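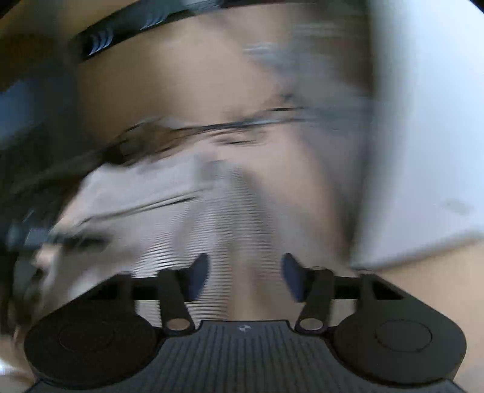
February. The upper path between Ikbridge and the Minami hut remained closed to visitors for the whole of the day. Overnight frost had set hard on the north side, and the notice at the lower car park was changed before 7 a.m. to state that the closure applied to all walkers, including those with their own spikes. Mr Ishida went up as far as the first shelter and reported by radio that the steps beneath it were glazed from edge to edge. He recommended once again that the worn step covers be replaced with black ones cut with fine grooves running straight up and down, as on the ribbed plate between the two round pads. The covers now in place are smooth at the middle, where most people tread, and hold a film of ice long after the ground on either side has cleared. The recommendation has been entered in the works book. A decision will depend on the price.

Visitors should be reminded that the pass stands at 1425 metres and that conditions there have little to do with conditions in the village. At midday it was mild enough in Ikbridge for people to sit outside the bakery. At the same hour the wind gauge at the pass had stopped giving readings, as it commonly does when ice builds up on the cups, and the last reading before that was well above the level at which this office advises against crossing. Several callers found this difficult to accept. One gentleman said that he could see the pass from his hotel window and that it looked very pleasant. He was thanked for the information and the advice was repeated.

The morning telephone line was taken by Ms Kinoshita until eleven and by me from then on. Most calls concerned the same matter, namely whether the lower loop through the beech wood could be used as another way to the hut. It cannot. The loop is open and is suitable for families, but it turns back at the stream, and the track that some maps show continuing beyond the footbridge was lost in a landslip and has not been put back. Older copies of the Jumell walking guide still print it as a solid line. We have written to the publisher on this subject before. I have drafted a further letter, in plainer terms, and left it for Ms Đorđević to sign.

A party of 34 arrived by coach shortly after ten, having booked a guided walk to the hut through Drireo, whose office had not passed on our message about the closure. The guide, Mr Yagi, behaved very properly. He read the notice, telephoned us to confirm it, and informed the party at the coach door that the walk would not take place. There was some ill feeling. He then offered the beech wood loop in its place, which most of them accepted, and the remainder went to the baths. It should be recorded that several members of the party had come in town shoes and that one had no coat of any kind. Had the pass been open, Mr Yagi would have been within his rights to leave them behind, and I believe he would have done so.

I spoke to Drireo by telephone in the early afternoon. They accept that the message was received the previous evening and was not read. It has been agreed that closures will in future be given to them by voice as well as in writing, and that the name of the person who takes the call will be noted. I asked that their booking page state clearly what footwear is needed between December and the end of April. They said they would look into it. I should like to see it done before the next school holiday.
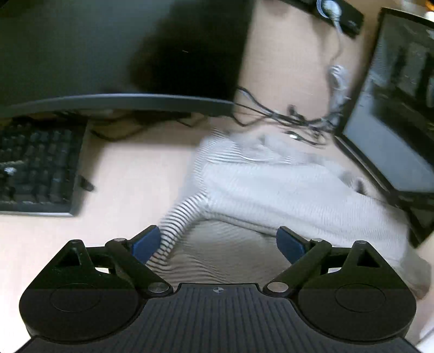
The desk, with monitor and keyboard.

The afternoon was given over to the wording of the spring leaflet. The present text advises visitors to "take suitable clothing", and Mr Matsuda has argued for some time that this tells them nothing. I have come round to his view. A person who has never been on a high path in late winter will believe that whatever he has packed is suitable. The new wording, as it stood when we stopped for the day, is as follows.

Wear boots that cover the ankle. Carry a waterproof coat, a hat, gloves and one dry layer more than you think you need. Carry food and a hot drink. Carry a lamp, even if you mean to be back by noon. Tell the place where you are staying which path you have chosen and when you expect to return, and tell them again when you are back. Do not go beyond a closed barrier for any reason. If cloud comes down on the upper path, stay with the marker posts; if you cannot see the next post, remain at the one you have reached.

Ms Kinoshita asked for a line about turning round. Her experience at the hut is that people who arrive late and cold have nearly always had a moment earlier in the day when they thought of going back, and went on so as not to disappoint somebody. We tried several forms of this and were not satisfied with any of them. The simplest was "If one of you wishes to turn back, all of you should turn back", and this has been kept for the time being, although Mr Matsuda thinks it reads like a rule at a boarding school.

There was also the question of times. The leaflet gives two hours from the lower car park to the hut. That is a fair figure for a fit adult in dry weather and of no use to anyone else. We have agreed to print three hours for the ascent in summer and to give no figure at all for winter – visitors are to ask at the office instead. The opening hours of the office must then appear on the same page, which will mean a smaller map. Ms Đorđević will have to be consulted about the map, as she drew it.

At 3.40 p.m. a call was received from the hut concerning two persons seen on the upper path above the closed barrier. Mr Ishida, who was on his way down, turned back to meet them. They were a couple staying in Ikbridge, both unhurt, and had walked round the barrier on the uphill side where the snow is trodden. They told him they had taken the notice to refer to vehicles. He walked down with them and they were at the car park before dark. No further action was taken, but the wording of the notice will be looked at in the morning, and a second barrier on the uphill side should be considered. The trodden snow suggests that they were not the first.

The evening forecast gives a little less wind and a further frost. I have told the hut to expect no arrivals from this side before the steps have been inspected, and Mr Ishida will go up at first light with grit for the worst of them. If he is content, the path may be opened as far as the first shelter only. The notice for that case has been typed and is in the tray by the door. The other notice, for continued closure, is underneath it.

Grit to be reordered. The spare radio has again been returned without its charging lead.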